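HOUSEHOLD MATERIALS AND CARE
Unit 9: Stone Surfaces in the Home
Jerkbridge Institute, Department of Domestic Studies
Course handout, February term

Students should read this handout before the practical session and bring it with them. It replaces the notes issued in earlier terms.

1. Marble and its composition

Marble is a metamorphic rock formed when limestone is subjected to heat and pressure. It consists chiefly of calcite. The gray, green or reddish veins found in many slabs come from clay, iron oxides and other impurities present in the original limestone.

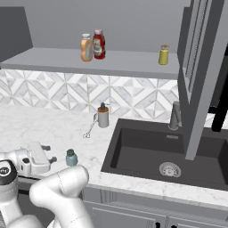 Calcite is a soft mineral, rated 3 on the Mohs scale. Quartz, the main component of ordinary sand, is rated 7 and will scratch a polished marble surface. Grit should therefore be lifted with a soft brush before any wiping begins.

2. Etching and staining

The two terms are often confused in student work and must be kept apart. Etching is a chemical change: an acid such as vinegar or lemon juice dissolves a little of the calcite and leaves a dull mark. Staining occurs when a colored liquid enters the pores of the stone. A sealer slows staining — it does not prevent etching.
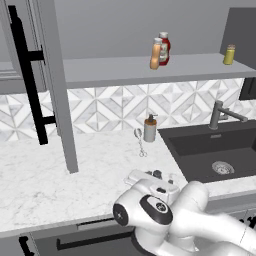 Routine cleaning calls for a neutral cleaner, warm water and a soft cloth. Abrasive powders and acidic descalers are unsuitable. Items kept permanently on the surface also need attention, and a soap dispenser standing on a marble counter, like the one with the brown band at its shoulder, should be lifted regularly so that residue can be wiped from beneath it. The surface is then rinsed and dried.

3. Preparation for the practical

Each student will test one sealed and one unsealed tile. Written reports are limited to 2000 words and are marked out of 100. Readings from the Sönmez collection are held at the library desk.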